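Type rating bond: does the clock start at signing or at line release?

Posted in Careers and Training, Friday evening

I've been offered a right-hand seat on a light jet with Okbridge, a small charter outfit with 4 aircraft and, as far as I can tell, one working coffee machine. They'll pay for the type rating and I sign a bond for 25 months. So far, so normal.

My trouble is the wording. The bond runs "from completion of training". The course is at Katen and I've been told to expect the simulator part in September, after which comes base training, then line training, then release to the line whenever a training captain happens to be free. By my reading "completion" could be any of four different days, and the last could be months after the first. I asked the office and was told "don't worry, it's standard". I have started worrying.

Has anyone got this pinned down in writing before signing? Also, is it cheeky to ask for the amount owed to drop monthly? At the moment it's the lot until the last day, then nothing. I have 331 hours total, so I'm not exactly bargaining from a throne.

Posted by: flapsandhope

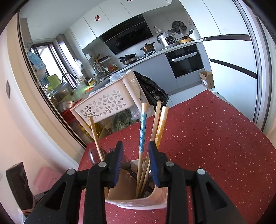 flatspinfred

Get the start date written in as the date of the skill test. It's the only one of your four that comes with a form signed by an examiner, so there is nothing to argue over later. Line release is the one the company will like best, and it's the one they control. I was bonded by a firm that took 173 days to find me a line training captain, and every one of those days was free to them and not to me. I'd have been better off if I had asked for a fixed start. At the moment your contract is like a pot of chopsticks, one blue with flowers, one yellowy orange, a few plain, and the company gets to decide on the day which two make a pair. Make them pick now, on paper, while they still want you.

On the monthly reduction, no, it isn't cheeky. Straight-line, same amount off each month. Most chief pilots will agree to it because it costs them nothing if you stay, and they all believe you'll stay. If they refuse, ask for steps every six months. If they refuse that as well, you have learned something about how they'd behave on the day you hand in your notice.

Three other things to look for while you've got the magnifying glass out:

What happens if they make you redundant. The bond should die on the spot. Plenty don't say so.

What happens if you lose your medical. Same.

Whether the sum is what they really paid Katen or a round number somebody liked the look of. Ask for the invoice to be attached. A colleague of mine found hotel nights in his, for a hotel he'd paid for himself.

And have it read by someone who does employment contracts for a living. An hour of their time is cheap next to a type rating. Your union will often do it for nothing if you've been a member long enough, and if you aren't a member, well, there's an evening's job for you. 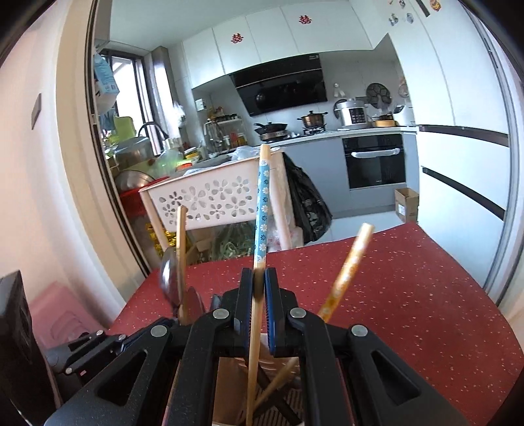
One more on "don't worry, it's standard". Reply by email thanking them for the call and setting out what you understood them to say, start date included. Be sickeningly polite. Either they correct it, and you have their position in writing, or they let it stand, and you have something to wave about. It's no replacement for changing the contract itself, so do both.

Posted by: yao_base_leaver

Just sign it. When I started at Yao we paid for our own ratings and were grateful for the sandwich. 331 hours and you want a payment schedule?

Posted by: crosswind_carol

Ignore the sandwich.

I agree with most of what Fred wrote but wouldn't die in a ditch over skill test versus base training. They're usually close together. It's the gap before line release that hurts, so if they won't have the skill test, offer "completion of base training or 60 days after the simulator course, whichever is first" and see if anyone blinks.

Check too whether the bond is with Okbridge or with somebody else. Mine turned out to be with a leasing company called Trusanent that I'd never heard of, and when the operator folded they still wrote to me. Very nice letterhead. It went away in the end, after a lot of stamps.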